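Cell rules, revision two

I rewrote the rules for our two-arm cell this week. The old version ran to four pages and mixed safety items with housekeeping, so people skimmed it. The new one fits on a single sheet and separates "must" from "should." Fergus Gunn reviewed it and struck out every sentence with "where appropriate" in it.

The musts come first. No hands past the table edge while either arm is powered. One named operator per session, and only that person clears a stop. Speed is capped at 60 percent until a new task has completed 60 runs without a fault. Any change to a mounting plate voids the calibration, and both arms get recalibrated – even if only one was touched.

Cables took the most argument. The Gostura draft wanted them tied down at every joint. I disagree. A cable tied tight at the elbow takes the bend at the tie, and the wrist has no slack left for rotation. Our rule is a free loop at the wrist, a free loop at the elbow, and a check through full travel before the first run.

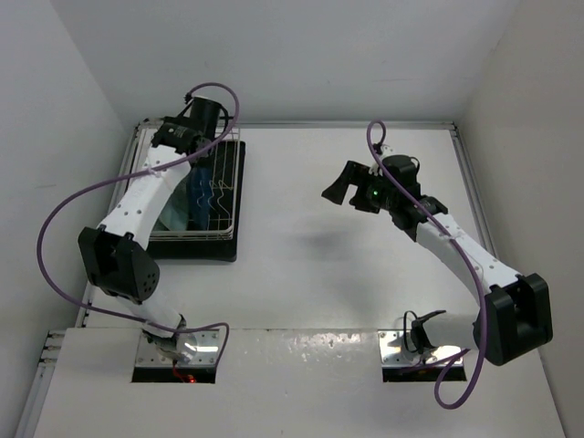
Dish rack task, left arm over the rack. Note the cable loops at both wrists.

Fixtures are next. A rack or tray goes back to its logged position before each session, and the log entry carries the task revision. We skipped this in July, and episodes 1473 to 3243 in the Plelia set have no usable fixture position. They can't be repaired after the fact.

The shoulds are shorter: wipe the table, coil the spare leads, write down odd noises. Gourlay wants the noise item promoted to a must. I have left it where it is until someone can define "odd."

Still open is the handover between operators. The current text says "verbal," and I don't think that survives the next review.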